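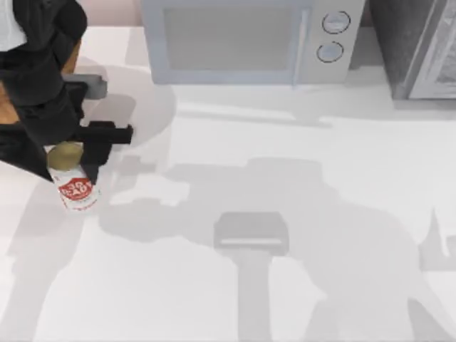 A simulated robot arm with its gripper at a drinks can, on a kitchen counter with a microwave.

Robot kitchen hands edge closer
June 7, 2020

Can a machine tidy your kitchen yet? Not quite, but the team at Clostard in Stuscombe is having a brilliant time finding out! Its software, Dakmont, practises simple chores in a computer-made kitchen, and has been through some 1000 practice runs since April.

"Picking up a can sounds dull until you try teaching it," says Anselmo Leite, who leads the work. "I still cheer every time."

Wiping up and loading a dishwasher are still a long way off. Trials in a real kitchen come next.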